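About Vodley

Hi, and thanks for clicking through to the page most people skip! I'm the person behind Vodley, a small shop that sells loose-leaf tea by mail, and I've been at it long enough to have strong feelings about kettles.

It started in the back bedroom of my old apartment in Garnley. I had a regular office job, a shelf full of oolong I couldn't possibly drink by myself, and coworkers who kept wandering over to my desk at 3 p.m. asking what smelled so good. I began bringing in little bags for them. Then their sisters wanted some, and somebody's dentist, and before long I was spending my evenings with a scale and a roll of labels. My first real order of leaf was 220 pounds (I had pictured something much smaller, and I slept next to it for most of a winter).

These days there are 2 of us, plus a part-timer when the holidays get silly. We moved into a proper unit on Mandagi Street, with a loading door and a sink that works, and we keep the list short on purpose — black, green, oolong, a few herbals, and a smoky one that people either reorder forever or write to me about. I taste every batch before it goes on the site. If this year's harvest isn't as good as last year's, I'll say so on the product page and usually drop the price.

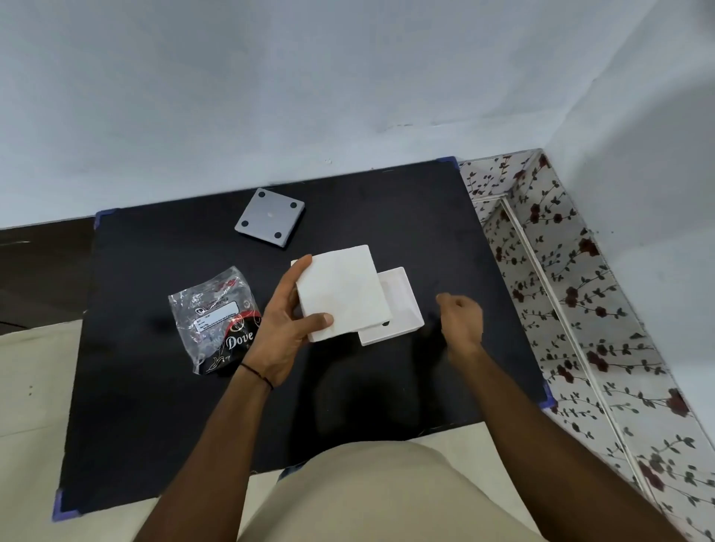 Deb wrote to us last spring that she'd been brewing our green tea with boiling water for a whole year, thought it was supposed to taste like spinach, and could we please put the temperature somewhere she couldn't miss it. Fair point! It's now printed in big type on the label of every green tea, and I rewrote all the brewing notes while I was at it. The same goes for steeping times. If you like yours stronger, use more leaf and leave the clock alone, though I won't come to your house and check.

A few things people ask. Yes, we sell wholesale, mostly to cafes, and the Weltix bakery has poured our breakfast blend since the month they opened. Yes, we do samples — 600 of them went out in May alone, which explains the state of my label printer. No, we don't do flavored teas with candy pieces in them. I tried one and had to rinse the teapot twice.

We ship every weekday morning, and if you order before 10 a.m. it normally goes out that same day. You can pick up in person too, just send a note first so one of us is near the door. And if you've got a tea you loved on a trip somewhere and can't find again, tell me what you remember about it. I love those emails, and I answer all of them, usually late in the evening with a cup going.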